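Going back to paper

I gave up on the calendar app in October. It had 46 reminders in it and I was ignoring all of them. My sister uses a paper diary and never misses anything, so I bought one with 80 pages.

Green is for the allotment, black is for bills and appointments. Anything else goes in pencil.

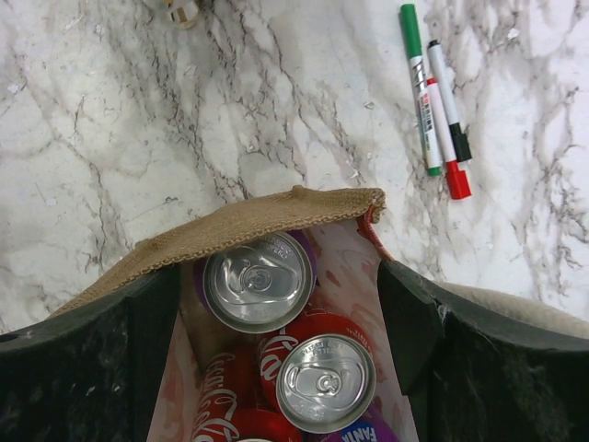

Markers on the marble.

I write the week out after supper, and it takes four minutes. The dentist got missed once, which was my fault for leaving the diary in the car. Randi Sandberg asked how I deal with birthdays. They go on a list inside the back cover.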